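January, after supper

Quiet day, the kind I always mean to write up properly and then fall asleep over. It rained until lunch and the street looked like the bottom of a dishpan. Leonie called while I was still in my robe to ask if I had found the big soup pot (I had not), and we ended up talking for an hour about her stairs and whether Bralama is a silly name for a cat. I told her it was lovely. It is a bit silly, but the cat seems to like it.

After that I finally sat down with the toy kitchen things. I have been putting it off since before Christmas, and Isla turns 2 next month and is coming to stay with her mother, so it was now or never. Everything had been living in two shoe boxes and an old pillowcase at the back of the hall closet, and half of it I had forgotten we owned.
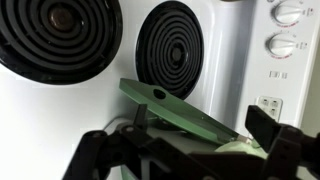 My mother's stove is what started it all, I suppose. Not a toy one, the real one, in the house on the hill, where I was allowed to stand on a chair and stir the oatmeal if I kept my sleeves rolled up. She had coils on hers too, and when I looked at the little black ones today, going round and round toward the middle, I could almost smell the toast. Whoever designed the toy stove must have grown up in a kitchen like that, with the white knobs up the side and the little marks in red around them. They even gave it something like an outlet, low down on the panel! I don't know what Isla will want to plug in there, but she'll think of something.

I washed the cups and plates in the sink with dish soap and laid them out on a towel, and threw away one spoon that had been chewed past saving - by a dog, I hope. Beverley says I should put most of it away again and bring things out a few at a time, or the child won't know where to begin. She raised four, so I listen to her. But I remember tipping out the whole box at once and how wonderful that was, and I think I will let Isla do the same and pick up after her.

Still to do: find the soup pot, make up the bed in the back room, ask Agnes for the high chair. I meant to call her tonight but it got to be past 7 and she goes up early in winter. Tea now, and then my book.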